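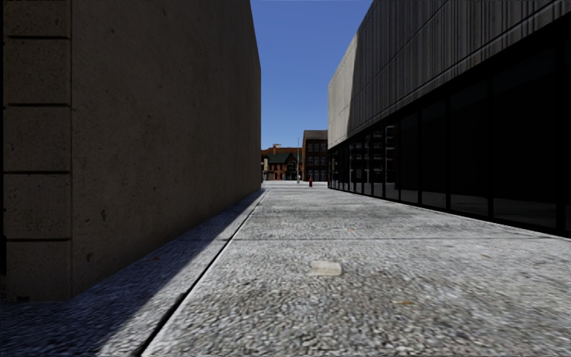 Home | Forums | Local Talk | Search | Log in

Miltport Neighbors > Local Talk > The new recycling rules

gravelpit_gus
Got the leaflet. We now have 6 categories of trash. I have lived in this town for 54 years and until last week I had two: "in the can" and "next to the can." Has anyone worked out where a pizza box goes?

cm_agbayani
Depends on the grease. Clean lid goes in paper, greasy bottom goes in food scraps. You tear it in half. It's on page 7, under "Mixed Items."

gravelpit_gus
So I'm to perform surgery on a pizza box.

tollhouse
My neighbor got a warning sticker for a yogurt cup with the foil still on it. I've seen speeding tickets written with less feeling.

Bhardwaj_St_Dan
I'm going to be the unpopular one. It's fine. It takes me two minutes a day and our regular can is half empty by pickup. The old system was everybody throwing everything in one bin and feeling good about the arrows on it.

tollhouse
Two minutes a day, Dan, and then the Zistus truck comes by and tips the lot in together. I watched it do paper and glass in the same hopper in April.

cm_agbayani
That truck has a divider inside. You can't see it from the curb. I called and asked.

tollhouse
Of course they told you that.

Bhardwaj_St_Dan
What would satisfy you, riding along?

tollhouse
Yes, frankly.

gravelpit_gus
While you two arrange that: the leaflet says the fine is $300. Is that per can or per yogurt?

cm_agbayani
Per household, after the third sticker. And Gus, batteries don't go in any of the six. They go back to the hardware store.

gravelpit_gus
That's seven categories, Cherry Mae.

cm_agbayani
Take it up with the leaflet.

Contact the moderators | © Miltport Neighbors | Back to top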